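Ticket 2503 - Hanging piece not turning, Jorkia show, upper gallery
Opened 16 March 2021 by Tonantzin Quezada
Status: open

Big mobile in room two has stopped turning. Motor hums, no movement. Other pieces fine. Opening is soon so pls treat as urgent.

Update 1
Power checked at the ceiling rose, ok. Swapped the fuse anyway. Same hum. Bruteton (hire firm) say the motor is good for 450 g and our arm with the painted discs weighs 660. So who signed that off?? Drawings say 450.

Update 2
Took two discs off. Turns now but jerks every 90 degrees, same spot each time. Cable is twisted above the swivel, think it was hung with the twist already in. Palacios has the ladder, back after lunch.

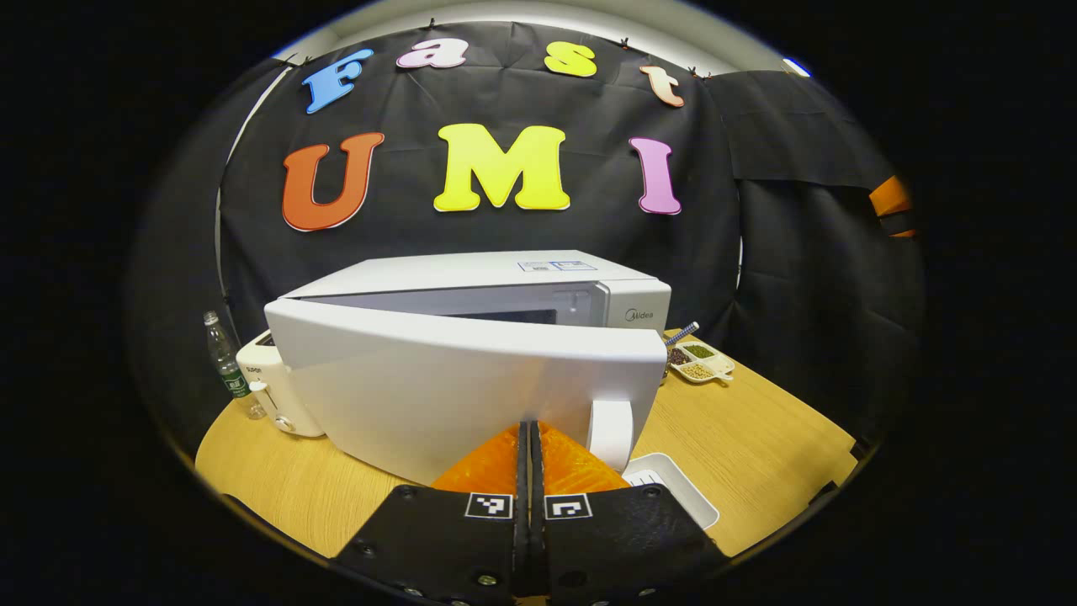 Update 3
Recut the cable, new swivel on. Smooth for an hour with the two discs off. Put one back, still ok. Put both back, hums and stops. So its the weight, as Bruteton said.

Next: ask Cakivau studio if the discs can be remade in thinner sheet, or get the bigger motor. Artist doesnt want the colours touched. Leaving it off overnight, switch taped. Please dont turn it on.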